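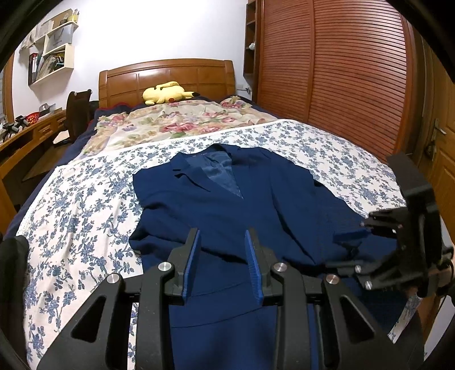 My localization drifts when the gripper camera comes close to flat cloth

I am writing the pose tracking part for a two-hand setup, where each hand tool carries one wide-angle camera and an IMU. After recording, I run a visual-inertial SLAM offline to get the trajectory of both tools, and then the trajectories are cut and given to policy training. For tables with cups and boxes it works well. For clothes it is much worse. In the garment episodes, like the navy blazer on the flowered sheet, the first seconds are good, and then the tool goes down near the hem and the number of tracked features falls from 241 to 17. The fingers and the black body take the lower center of the picture, the dark cloth gives almost nothing, and what remains is the sheet pattern and the far furniture. After this the track is either lost or, what is worse for me, it continues with a slow slide. When I replay it, the left and right trajectories do not agree where the cloth is.

What I have tried already:

I masked my own gripper with a fixed polygon. It helped a little.
I raised the feature limit to 2000 per image. The processing became slow and the drift is almost the same.
I lowered the corner threshold. Now I have many points on the wrinkles of the cloth, and I suspect they are bad, because the cloth moves when it is pulled.

The map is built from a separate slow pass in the same room, and the episodes are then localized in this map. I use Rullomberg 3 for the tracking and our own scripts for the rest. From 41 garment episodes I can use less than half. Should I change the mask, the map or the optimizer? I would prefer not to put printed markers on the bed, but I can do it if there is no other way.

Thank you in advance, and sorry if some terms are not the correct ones.

Posted by tamarind_loop

slowcorner

Your third try is making it worse, I think. Please put the corner threshold back before you test other things.

You have two different problems and they look the same in the log. The first is a small number of points. The second is points which are on moving things. A fixed polygon solves the second one only for your own tool. It does nothing for the other tool when it enters the view from the side, and in two-hand work this happens all the time. The other gripper has screws and brackets with strong edges, so the detector likes it very much. If ten good points on the wardrobe must vote against thirty points on the other gripper, the pose will follow the other gripper. I believe this is your "slow slide".

I would do it in this order:

1. Keep the fixed mask for your own tool, but draw it two times, with fingers open and with fingers closed, and use the union of both.
2. Add a per-image mask for the other tool and for hands. A small segmentation network is enough. It can run at low rate, and you can grow the mask by some pixels for the images in between.
3. Mask the garment also. It feels wrong to throw away more of the picture when you have few points, but the garment points are the ones that lie to you.
4. Divide the image in a grid and limit the points per cell. Without the grid your 2000 points will all sit on the sheet print. Repeated flowers are easy to detect and also easy to match to the wrong flower.

Then look at how the map was made. With this kind of lens you still see the headboard, the shelves on the wall and the door even when the tool is low, but they are near the image border, where the distortion is strongest. If the calibration images had the board only in the center, your model is bad exactly at the place where your good points are. Check the reprojection error as a function of the radius, not only the average. In my case the average was very nice and the border was terrible -- I lost the whole of September on this.

For the mapping pass, also go down to working height over the bed. Many people map only from standing height, and then the descriptors from the low views do not match anything.

moroz_user_b

Use Moroz instead, it has better relocalization. We had the same and it went away after the change.

Comment by tamarind_loop: Thank you. Did you change only the tracker, or also the calibration?

Comment by moroz_user_b: Both at the same time, so I can't say which one.

pelican_frames

I agree with most of what slowcorner wrote, so I add only the part about the optimizer and the two trajectories.

Check the time offset between camera and IMU first. When visual points are few, the filter leans on the IMU, and an offset which you never notice on the table becomes visible on the bed. Estimate it per device, not one value for both. Our left unit and right unit had different offsets although they were the same model with the same firmware.

About left and right not agreeing: if you localize each tool alone in the shared map, nothing forces them to be consistent. You can add a relative constraint whenever one camera sees the other tool clearly. We do this with the Urov solver as a post-process, with a robust loss and a low weight, and only for images where the detection score is high. So the same pixels that you mask for the tracking can be useful later in a second step.

I would also reject episodes automatically. Run the trajectory forward and backward, compare the two, and drop the episode if the difference is bigger than what your policy can accept. A slow slide does not show in the tracking status, but it usually shows in this comparison. Jondow has a script for it in the tools folder. The documentation is poor, but the code is short and can be read in one evening.

If you end up needing markers, put them on the wall or the headboard and leave the bed cover as it is. A sheet gets pulled during folding, and a marker on it moves too.

Comment by tamarind_loop: I made the reprojection plot by radius as slowcorner said. The error near the border is four times the error in the center. I am calibrating again now, with the board in all the corners, and the masks will be next. I will write the result in this thread.

Comment by slowcorner: Good. Calibrate the second camera also, even if its plot looks fine.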